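Lista: residuos-dondville
Asunto: Re: Recogida de orgánica, ¿firmamos o no?
Fecha: marzo de 2025

El mensaje anterior decía:

> Creo que deberíamos apoyar la propuesta de Whitlock tal como está. En
> Sadham llevan un año con la recogida puerta a puerta y han separado unas
> 700 toneladas de orgánica. Son 3.000 hogares, o sea, un pueblo como el
> nuestro. Si esperamos a tener todos los datos, perdemos la subvención.

Leo lo de las toneladas y me quedo igual que estaba. ¿Pesadas dónde? ¿A la salida del camión o después de quitar las bolsas, los envases y el agua? En el resumen que circuló por esta lista no lo pone. Tampoco dice si entra la poda de los jardines, que en Sadham abulta lo suyo y antes iba por otro circuito. Si han cambiado la poda de columna, el éxito es contable.

Luego está la participación. El 46 % que citan corresponde a hogares «adheridos», y adherido es el que recogió el cubo en el ayuntamiento. Yo también recogí en su día una tarjeta de la biblioteca.

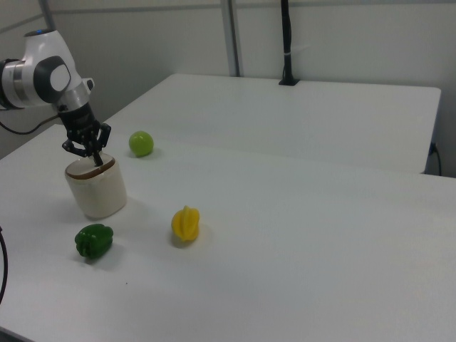 Recipiente de color crema sobre una mesa blanca.

Sobre el calendario no veo por dónde cogerlo. Proponen 2 recogidas semanales todo el año, las mismas en enero que en agosto. Quien viva en un tercero sin balcón sabe lo que es guardar cabezas de pescado tres días en julio, y en el casco viejo eso es medio vecindario. He preguntado si habría refuerzo en verano y me han contestado que «se estudiará». Eso mismo dijeron con el vidrio.

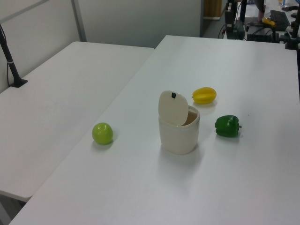
Residuos-Dondville, vol. 2, núm. 46

Me preocupa también la planta de Filen. Toda la propuesta da por hecho que admitirá nuestro material, pero no he visto ningún compromiso por escrito. Si rechaza cargas por impropios — y las plantas las rechazan —, alguien tendrá que pagar el viaje de vuelta y el vertedero. En el borrador de contrato ese alguien somos nosotros, cláusula de penalizaciones, segundo párrafo. Por favor, leedlo antes de firmar.
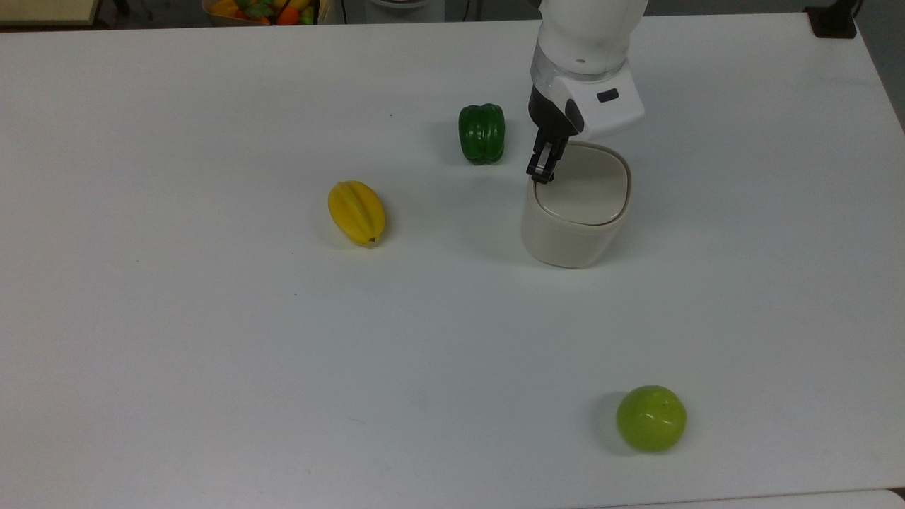

El cubo doméstico se despacha en una línea: «se facilitará un recipiente adecuado». ¿De qué capacidad, con qué cierre, quién lo repone si se rompe? Que tenga tapa, como el de color crema de la mesa blanca, me parece lo mínimo exigible, y ni eso garantiza el texto. Un cubo abierto en agosto acaba en el contenedor de resto a la segunda semana, con adhesión o sin ella.

No estoy en contra de separar la orgánica; en casa la llevamos al compostador del huerto desde hace años. Estoy en contra de votar un contrato con cifras sin origen y las penalizaciones a nuestro cargo. Propongo pedir a Whitlock los pesajes mensuales y la carta de admisión de la planta, y dejar la firma hasta que lleguen. Si alguien tiene ya esos papeles, que los cuelgue en el archivo de la lista y retiro lo que haya que retirar.

Un saludo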